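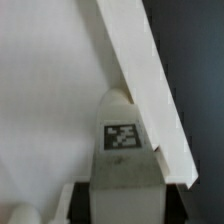 Tagged white piece close up against a white bar, wrist camera view.

Running the wrist-camera station on an open day

These steps cover the marker approach demonstration as run at the Dalham open day in July. They assume a Zuneck arm already commissioned and safe to operate, with the Khondokar viewer installed on the station computer. Setup takes an hour for two operators. Visitors stand outside the barrier at all times and watch the wrist view on the large monitor.

1. Prepare the marker

Check the printed tag before opening. The viewer needs the full black border and the light margin outside it. Smudges on the plastic below the tag do no harm, but a mark across the border will cause dropouts. Wipe with a dry microfibre cloth. Solvent lifts the print.

Confirm that the tag number in the viewer matches the station sheet. Ours was 521. If the viewer reports a different number, you have the wrong part or the wrong tag family selected under Settings, Markers.

2. Set the exposure

White parts against a dark surface will fool automatic exposure. Switch it off. Start with a gain of 9 and raise the exposure until the white cells of the tag separate cleanly from the black ones, then stop. Do not try to recover detail in the dark area.

Repeat the check after the hall lights come on. At Dalham this was 8:30 am, and the morning's settings were unusable by then.

3. Teach the standoff pose

Jog the arm until the tag sits near the middle of the wrist view with the gripper open. Save the pose as HOME_VIEW. Hold it while the viewer collects 1,000 readings. Position spread should settle within the green band. If it does not, check the camera bracket screws first and the focus ring second.

A slightly soft tag is acceptable. The detector works from the corners of the square and will hold a lock at moderate blur. It will not hold one if a corner is covered.

4. Teach the approach

Work in small steps at the lowest speed setting. Watch the clearance on the panel side, which is easy to misjudge on a monitor when both surfaces are white. Check it by eye from outside the cell as well.

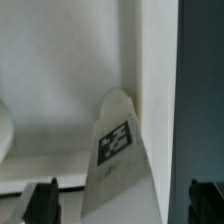
Gripper open, with the marker between the fingers and the upright panel close on the right.

Save an intermediate pose wherever the direction of travel changes. Three poses are enough for this station. Blend radius stays at zero, or the arm will cut the corner toward the panel.

5. Run it for visitors

Start each cycle from HOME_VIEW with the overlay off. Let people look at the raw picture for a few seconds, then turn on the overlay and run the approach. Most questions come at this point: why the tag is square, whether the robot can manage without it, what happens if someone covers it. The last one can be shown safely in simulation mode with the drives off.

We logged 67 cycles over the day. Pause every hour to let the wrist cable hang free and check it for twist.

Faults

Lock lost during approach: a finger is crossing the line of sight. Reteach the middle pose.

Overlay lags behind the picture: close the recorder window, then restart the viewer.

Tag found but pose flips: the viewing angle is too close to square on. Tilt the wrist a few degrees and save HOME_VIEW again.

Protective stop on start: the Brosmont gate switch is not seated. Open the gate, close it firmly and reset at the panel.

Shutdown

Return to HOME_VIEW, park the arm, switch off the drives and copy the log folder before powering down the computer. The viewer clears its logs at startup.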